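Speaker notes: "Restored, Rebuilt, or Just Repainted?"
Evening talk, Gringate old car club. 50 minutes with questions. Slides run on the clicker, notes are for me.

Start without the slides. Ask who in the room has bought a car described as "fully restored." Wait for the hands. Then ask who would use the same two words if they were selling it on. Expect fewer hands and some laughing.

The word is the problem. It has no fixed meaning in a classified ad, and sellers know it. I have seen it used for a car stripped to the bare shell and put back together over years, and I have seen it used for a car that got a respray and a set of floor mats. Both ads had the same tone. Both had a photo taken at sunset.

I am not against restored cars. I own one, and I would buy another. I am against paying for work I can't see on the word of somebody who wants my money.

First section: the paper. Everyone loves a fat folder. Bring up the coupe I looked at in February, the one with the two ring binders. Beautiful binders. I sat in the man's kitchen and went through them, and most of it was photocopied magazine articles about the model, printed forum pages, and receipts for wax. For the bodywork, which was the whole reason for the asking price, there was one invoice from a shop called Clulow. It said "body repairs as discussed." Discussed with whom? Which repairs? A sill can be cut out and replaced, or it can have a plate welded over it with the rust left inside to carry on. Both are body repairs, and I'm sure both were discussed.

What I want from paper: part numbers, hours, and photos of bare metal with something in the shot that proves it is this car. A photo of a clean floor pan proves that somebody, somewhere, had a clean floor pan.

Pause here. Somebody will say their shop never took pictures. Fine, plenty of good shops didn't. Then the price should reflect that the buyer is taking it on trust.

Second section: the metal. Magnet, flashlight, old clothes. Go low before you go anywhere else. Wheel arches, jacking points, the bottom four inches of each door. Filler isn't a crime in a thin skim. I get nervous when the magnet falls off.

Door gaps. People talk about gaps as if perfect ones prove quality. Many of these cars left the factory with gaps you could post a letter through. If the gaps are better than new, somebody spent a lot of time on them, and it's fair to ask what they were building up and with what.
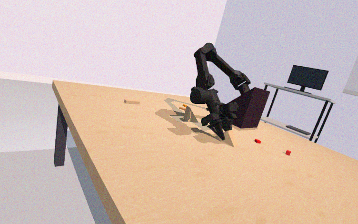

Third section: the bench test, and why I don't much trust it. A rebuilt carburetor or starter motor gets run on a bench, passes, and goes in a box with a nice sticker. Good, I'd take it over one that wasn't tested. But a bench is a kind place. Think of a big flat tabletop like the one on the slide, pale wood, plenty of room to work, and then think of the same carburetor bolted to a hot engine on a bad road with fuel that has been sitting in the tank since last summer. Ask what was tested, for how long, and whether anyone drove the car afterward. "It ran fine on the bench" is what I was told about the Hellow carburetor kit I fitted to my own car. I had it off again 9 days later.

(Don't get dragged into the carburetor story. It can eat the whole talk. If pushed: float needle, my fault for not checking, their fault for the float needle.)

Fourth section: matching numbers. Keep this short. A stamped number tells you what is stamped there. Blocks get restamped. Plates get swapped. Look at the surface around the number. If it has been ground smooth and everything near it is still rough casting, ask why. I would sooner have an honest replacement engine with a bill of sale than an "original" one with a shiny patch.

Fifth section: modified cars sold as restored ones. I have no quarrel with modern brakes or a five-speed box in an old coupe. I do object when they turn up on page four of the description, after the word "original" has been used twice. The wagon I saw at Mishra, the dealer out on the bypass, had a later dash, later seats and a wiring harness I couldn't match to anything. Nice car. It drove well. It was advertised as "returned to factory condition," and when I asked which factory, the salesman went to get a coffee.

Money. Someone always asks what a proper restoration adds to the value. I don't have a figure and I don't believe the people who do. Auction results tell you what two stubborn bidders did on one afternoon. Most owners spend more than they get back. If a seller says the price is less than the restoration cost, believe him, and remember it has no bearing on what the car is worth to you.

Handout: 5 questions to ask before you travel. Leave copies by the door.

What was replaced, and what was repaired?
Who did the welding, and can I call them?
Are there bare metal photos of this car?
How many miles since the work was finished?
What still needs doing?

The last one is my favorite. If the answer is "nothing," I stay home.

Questions. Repeat each one for the back row. Clicker goes back in the blue case.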